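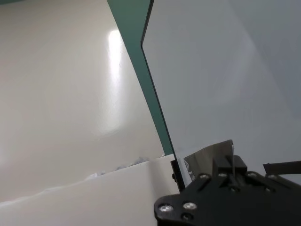
上一班的意见是,台面擦完以后纸团要当场收走,不要留到交接;另外透明板的边缘最好每次都用手背试一下有没有毛刺,光看看不出来。两条都已并入下表。

## Pleder 包装间 台面与隔板检查表

适用:Julico 线 2 号台、3 号台
周期:每班一次,九月起执行
编号:119

| 项目 | 结果 | 备注 |
|---|---|---|
| 白色台面清洁 | 待处理 | 台面靠里有揉皱的白色纸巾,需清走后复擦 |
| 米白色面板表面 | 合格 | 表面光滑;有一处小黑点,擦拭后再看,擦不掉就记入维修单 |
| 蓝绿色条 | 合格 | 边线平直 |
| 透明板固定 | 合格 | 轻推不晃 |
| 透明板边缘 | 观察 | 手试无毛刺,上端略有弯折,下一班复查 |
| 照明 | 合格 | 面板有反光,坐着操作不刺眼,灯位不调 |
| 台下线缆 | 合格 | 扎带补了一根 |
| 急停按钮 | 合格 | 按下、复位各一次 |
| 灭火器 | 合格 | 压力在绿区,前面不得堆箱 |
| 通道 | 不合格 | 3 号台后面放了 Kokotus 的空托盘,已通知移走 |

## 检查意见

1. 纸巾用完直接进带盖的桶。2 号台旁边的桶盖合不严,先用 3 号台的,新盖子已经申请,物料号 2705。

2. 清洁剂只用 Tahiri 中性的那种,喷在布上再擦,不要直接往面板上喷。上个月有人直接喷,液体流进条缝里,晾了半个班才敢开机。稀释按桶身标签,每瓶装 375 毫升,瓶上写开封时间。

3. 透明板不要用干纸擦,容易起划痕。超细布放在左边第二个抽屉,脏了放回收袋,别塞回去。

4. 弯折的位置暂不更换。如果复查时发现裂纹,或者弯折变大,停用该台,挂牌,报设备组。

5. 托盘的问题是第三次写了。通道线以内不放东西,临时放也不行。

6. 台面限重牌字迹磨掉了一半,按原样重做。2000 毫米长的那张台和短台限重不同,贴的时候核对台号。

## 复查

- [ ] 纸巾清走,台面复擦
- [ ] 小黑点擦拭结果
- [ ] 透明板上端弯折
- [ ] 托盘移走
- [x] 扎带

复查安排在下午 3 点交接前,没做完的项目转下一班,表不要撕,夹在原来的板上。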